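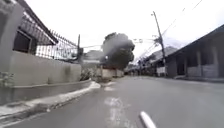

Ticket: Skuven episode 3 plays with subtitles from episode 2
Status: Resolved
Product: Tinddale player, living room app
Category: Anime / Subtitles and audio
Opened by: Bohumila Vávra
Assigned to: Iveta Paulík
Opened: April 2019

Original report

I am watching Skuven with Japanese audio and English subtitles. Episodes 1 and 2 are fine. When I start episode 3, the subtitles are the ones from episode 2. The opening scene is the argument at the ferry dock, but the text on screen is from the classroom scene the week before. It stays wrong for the whole episode.

If I switch to the English dub, the audio is correct for episode 3. The subtitles still come from episode 2.

I have restarted the app. I have also signed out and back in. Other shows are fine, including Podell, which I finished last night on the same TV with no trouble.

Please fix this before the next episode comes out. I don't want to read ahead in the manga to find out what they said.

Reply from Iveta Paulík

Thank you for the report. I played episode 3 on a test account and the subtitles were correct, in both the TV app and the browser. That points to something stored on your device or in your profile.

Please tell me:

- Does it also happen in a web browser with the same account?
- Did you reach episode 3 by letting episode 2 run to the end, or did you pick it from the episode list?
- Is "Remember subtitle track" turned on in your profile?

Reply from Bohumila Vávra

In the browser it is correct. On the TV it is wrong.

I let episode 2 run out and episode 3 started by itself. Since then I have also picked it from the list, and it is still wrong.

Yes, "Remember subtitle track" is on. I turned it on because the app kept going back to the signs-only track, which translates the shop signs and letters but none of the talking.

Reply from Iveta Paulík

That helps. When autoplay goes to the next episode, the app is supposed to save the language and type of the subtitle track, such as "English, full." On some TVs it saves the track file itself. The next episode then loads the old file, and picking the episode by hand does not clear it.

Please try the steps in order and stop if the subtitles are right after any of them.

Step 1. Turn off "Remember subtitle track"

Open your profile on the TV, go to Playback, then Subtitles, and turn the setting off. Press Back until you reach the home screen. Start episode 3 from the episode list. Do not use Continue Watching for this, as it reopens the saved session with the old track. 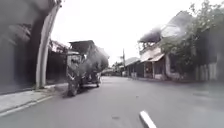

Step 2. Clear saved playback data

Go to Settings, then Storage, then Clear playback data. You will be asked to confirm. Your watchlist and ratings are kept on the account, but your place in any episode you have not finished on this TV will be lost. Write down the time if you are partway through something.

Step 3. Choose the track again

Start episode 3 and open the subtitle menu. Choose "English (full)." Leave it playing through the opening song, then check the first lines after it. The song has its own lyrics track, so do not go by the song alone.

Step 4. Test autoplay

Turn "Remember subtitle track" back on. Start episode 1, skip to the end credits, and let episode 2 begin. If episode 2 has the right text, the saved setting is clean.

Reply from Bohumila Vávra

Step 1 did nothing. After step 2 the menu listed the tracks again from scratch, and I picked English (full). The ferry scene now has the right words. Autoplay from 1 to 2 works as well.

Two other things I noticed. In Kongkaew, episode 81 has the lyrics placed over the dialogue lines, so both are hard to read. And in Skuven the sister's name is spelled one way in episode 1 and another way in episode 3. I don't know if that is a bug or the translator.

Reply from Iveta Paulík

Good, I am glad episode 3 is readable. I have passed the TV model and app version from your account to the app team, linked to the track file bug.

On the other two:

Kongkaew: confirmed on my side. The lyrics should be at the top of the screen. I opened a separate ticket and added you to it.

Skuven name spelling: this is in the subtitle script and the app has no part in it. I sent a note to the subtitle desk with both spellings. They will check with the licensor which one is official, and the episodes will be updated to match.

Until the app update is out, the problem could come back after autoplay. If it does, repeat steps 2 and 3.

Reply from Bohumila Vávra

Fine by me. You can close this one.

Ticket closed by Iveta Paulík
Resolution: Workaround given, app fix pending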